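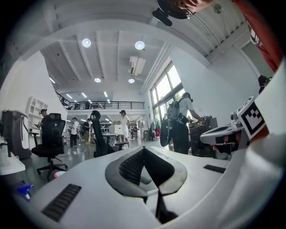 Workshop Notes

Storing filament through a humid summer

Nylon left on an open shelf takes up moisture within hours, and the effect shows in the print as stringing and a rough surface. Dinesh Howlader has moved the stock at Thambiah into sealed boxes, each holding up to 6 spools and 200 g of silica gel.

Dry nylon at 70 °C for six hours before use. PLA needs four hours at 45 °C — any hotter and the turns may stick together on the spool. Write the drying date on the label.

Gel that has changed colour goes in the tray by the sink for regeneration. Replacement sachets arrive on 17th August. Requests for extra boxes should go to Lutfa Samarakoon.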